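4.2 Reading the licence terms

The second half of our module project looked at a licensing dispute between two makers of laptop hinges, Skidanska and Pruvovex. Both are small. Skidanska holds a patent on a friction hinge and says it makes most of its income by letting other firms use it. Pruvovex was one of those firms until October, when it stopped paying and carried on selling.

We were given 24 pages of filings and a press statement from each side. I would not put much weight on either statement. Skidanska calls its hinge "a new class of mechanism", but claim 1 describes a spring washer pressed against a tapered pin, and our group found three older patents with something very close to it. Pruvovex says its own hinge is "entirely different", and then gives no drawing of it at all.

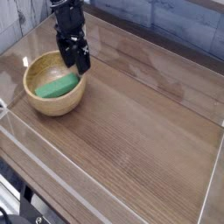

Figure 3. Gripper above a wooden bowl.

Nahuel Olivares argued in our group meeting that the missing drawing settles the matter in Skidanska's favour. I don't agree. A firm may keep a drawing back for dull reasons, such as cost or bad advice, and the burden of showing infringement still sits with the patent holder. The expert report from Quezada tested 22 hinges and found that "the majority" behaved as claim 1 requires. It does not say how many that was, or who picked the samples.

4.3 What a court might do

Our tutor at Cistdale asked us to predict an outcome. The likeliest one is a settlement with a lower royalty, though I say this with little confidence – we have seen only what the parties chose to publish. If the case does go to a hearing, claim 4 looks safer for Skidanska than claim 1. It is narrower and adds a locking groove, which none of the older patents has. Whether the Pruvovex hinge has such a groove is not stated anywhere in the papers we were given.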